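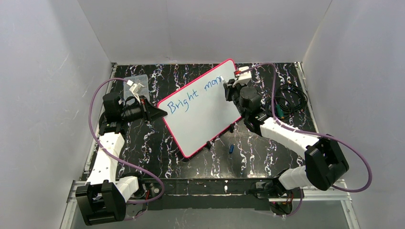

Clalateck is looking for a cell technician to look after one two-arm bench cell at our site in Edorbridge. The job is to keep that cell set up, cabled and in good order so that the people who write its tasks can get on with them. Most of the tasks are small hand jobs on a tabletop. Handwriting is the one that asks most of the setup: one gripper stays at the corner of a white board with a red edge while the other holds a slim marker and writes in blue, and the letters show up any slack in the wrist or any shift in the board. If you can look at a word like "Bright" in that hand and start wondering about the grip on the pen, you will probably like the work.

The post is full time and permanent, based on site. It sits in the Meredith workshop, on the ground floor, and reports to Birger Engebretsen. There are 5 people in the workshop team at present. You would be the only one whose main duty is this cell, but the others know it well enough to cover your leave.

What you will do

Start the cell each morning, run both arms through their home positions and enter the result in the log. Check the fixings at the arm bases and the aluminium frame. Check the gripper fingertips for wear and change them when needed.

Look after the cables. Each arm has a purple cable running from the camera mount on its gripper back towards the base, and the loop has to be long enough for the wrist to turn and short enough to stay off the work. Cable faults are our most common cause of stoppage. You will be expected to trace them, replace the cable or the connector, and route the new one properly. There is also wiring around the bases that we would like tidied and labelled, and we would be glad to have someone take that on in their first months.

Set the board and other workpieces in their supports before a run, and clean the board and the tabletop afterwards. Refit and recalibrate the gripper cameras after any knock or any change of mount. Calibration takes most of a morning until you have the knack of it.

Strip down and rebuild a wrist or gripper when it needs it. We hold spare joints and fingertips in the workshop and order the rest through Nultari, our stores system. You will keep the spares list up to date and tell Birger when something is running low.

Write up every repair. A few lines will do, but they must say what was wrong, what was changed and who did it. The log had 539 entries when we last closed a volume and it is read often, mostly by people trying to find out whether a fault has been seen before.

What we need from you

At least 2 years of hands-on work with electrical or mechanical equipment. This could be in a factory, a repair shop, a university workshop or the forces. You should be able to crimp and solder neatly, use a multimeter, read a wiring diagram and work safely around machinery that moves under power.

You should be comfortable typing commands from a written procedure. You do not need to be a programmer. Training on the arms is given here and takes up most of the first 8 weeks.

Useful but not required: experience with small robot arms, servo motors or camera calibration, and a qualification in mechatronics, electronics or maintenance engineering. If you have learned the trade without certificates, tell us what you have worked on and we will go by that.

Hours and conditions

Daytime hours, with an early start when a long run is planned. There is no night work. Overtime is rare and is paid or taken back as time off, whichever you prefer. Tools, safety shoes and workwear are supplied. The workshop has step-free access and the cell can be worked on sitting or standing. Pay depends on experience and is set out in full in the information sheet, which we will send on request.

How to apply

Send a CV and a short letter to Birger Engebretsen, Clalateck, Meredith workshop, Edorbridge, marked "Cell technician". In the letter, please describe one fault you found and repaired yourself, including how you found it. It need not be a robot. Applications must reach us by 10/12/2020.

Those shortlisted will be asked to the workshop for an interview and a practical test. The test is making up a cable to a drawing and finding a fault in a wired panel. We pay travel costs within the country. We would like the new technician to be in post and trained well before May, when the cell comes out of use for its yearly overhaul and both arms are taken off the frame.

If you would like to see the cell before you apply, write to Birger at the same address and he will arrange a time.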